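Dashi, Regen und ein Koffer voller Kombu

Ich bin natürlich zu früh. Viel zu früh, wie immer, wenn ich nervös bin, und so stehe ich an einem verregneten Samstag vor dem Okabe und tue so, als würde ich die Speisekarte im Fenster studieren. Da geht die Tür auf. »Sie werden ja ganz nass«, sagt Katsuhiko Maruyama und hat mir den Schirm schon aus der Hand genommen.

Ich wollte mit ihm über Suppe reden. Genauer gesagt über Dashi, diese klare Brühe, die ich zu Hause seit Jahren aus dem Tütchen anrühre (ja, ich schäme mich ein bisschen). Maruyama kocht sie jeden Morgen frisch, seit 14 Jahren in diesem Laden und davor in einer Hotelküche in Elthorpe, an die er ungern zurückdenkt. »Wir hatten dort einen Topf, in dem hätte man baden können«, erzählt er. »Und alles, was hineinkam, schmeckte am Ende nach Sellerie.«

Nach Wuneck kam er mit 22 Kilo Gepäck, und ein guter Teil davon war Kombu, getrockneter Seetang. Der Zöllner habe sehr lange daran gerochen. »Er hat mich gefragt, ob das Leder ist!« Maruyama lacht so laut, dass sich am Nebentisch jemand umdreht.

Ob man guten Kombu denn inzwischen hier bekomme, will ich wissen. Er wiegt den Kopf. Man bekomme welchen, aber man müsse ihn anschauen dürfen. Den weißlichen Belag solle man bloß nicht abwaschen, darin sitze Geschmack. »Kurz mit einem Tuch drüber, fertig. Meine Mutter hätte mir auf die Finger gehauen, wenn ich ihn unter den Hahn gehalten hätte.«

Dann frage ich endlich, was ich die ganze Zeit fragen wollte: Warum wird meine Brühe bitter, wenn ich es doch mal selbst versuche? Er schaut mich an wie ein Arzt, der die Antwort längst kennt. »Sie lassen den Kombu kochen.« Stimmt. Ich lasse ihn kochen, und zwar ausgiebig. Er legt ihn abends in kaltes Wasser, stellt den Topf in den Kühlschrank und erwärmt ihn morgens ganz langsam. Kurz bevor es sprudelt, kommt der Tang raus, danach die Bonitoflocken rein, und dann wird gewartet, bis sie absinken. Gerührt wird nicht, und ausgedrückt wird beim Abseihen auch nichts, obwohl es in den Fingern juckt. 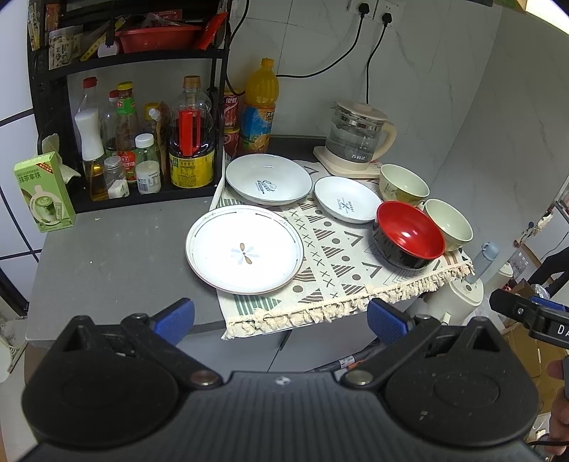 Für zu Hause, meint er, reiche ein halber Liter, also 500 Milliliter Wasser und ein Stück Kombu, kleiner als eine Postkarte. Mehr solle ich am Anfang gar nicht machen. »Die Leute kochen drei Liter, frieren zwei davon ein und finden sie im Februar wieder.« Ich nicke und denke an mein Gefrierfach – dort liegt mindestens ein Beutel, dessen Inhalt ich nicht mehr bestimmen könnte.

Er bringt mir eine Schale, nur Brühe, ein paar Ringe Lauchzwiebel darauf. Ich trinke sie in einem Zug aus und bekomme eine zweite. Zum Abschied drückt er mir ein eingewickeltes Stück Kombu in die Hand und ruft mir noch hinterher: »Nicht kochen!«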